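Home > Sewing and Mending > Bags and Pouches

Topic: Binding sheer zip pouches without puckering

tmstead_sews
I want to make a batch of see-through zip pouches for the Ternamstead spring fair, for packing socks and small clothes. I have 282 inches of white binding left over and a lot of thin printed voile. My first two puckered badly next to the zipper. The needle is a 70 and the thread is plain polyester. What am I doing wrong?

Hudeck
Stitch length. On thin stuff I go up to 3 mm and loosen the top tension a little. If you have short stitches and normal tension it will gather every time.

pinsandneedles80
I disagree about the length. I keep it at 2.5 and put tissue paper under the seam, then tear it off. Three mm looks sloppy on a narrow edge.

Hudeck
Depends on the machine. Mine is old and pulls tissue into the plate.

Thodoris Galanis
Zipper first, while both panels are flat. Then bind the outside edge last. Don't stretch the binding as you feed it, that is what causes half the waves. How wide is yours?

tmstead_sews
Half an inch before folding. I was pulling on it, yes.

Thodoris Galanis
Then stop pulling and try again before you change anything else.

marlo_b
Is it worth binding at all? I just zigzag the edges and turn it.

pinsandneedles80
With sheer fabric you see the raw edge through the front. A zigzag is fine for a lined bag. I would not sell one like that.

marlo_b
I sold almost 80 of them like that and had one complaint.

Thodoris Galanis
Mine, from February. Colored zipper, narrow white binding. I got the zipper tape by the roll from Katsaros and cut it to length.

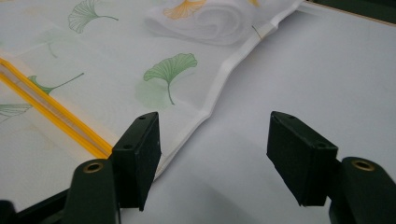 Ginkgo print pouch, zipper and bound edge

tmstead_sews
I like the yellow with the green leaves. Does it bother you that the print on the back shows through?

Thodoris Galanis
No. If it bothers you, use plain fabric for the back.

Hudeck
Nice narrow hem. I still say 3 mm.

tmstead_sews
Did another one at 2.5, no tissue, not pulling on the binding. Much flatter. There is still a small pucker at the zipper end.

pinsandneedles80
Trim the tape end closer and go over that spot by hand wheel. And try the tissue.

marlo_b
What are you charging? The Praduno thread on pricing has people asking twice what I do.

tmstead_sews
Haven't decided. I'll read that thread tonight.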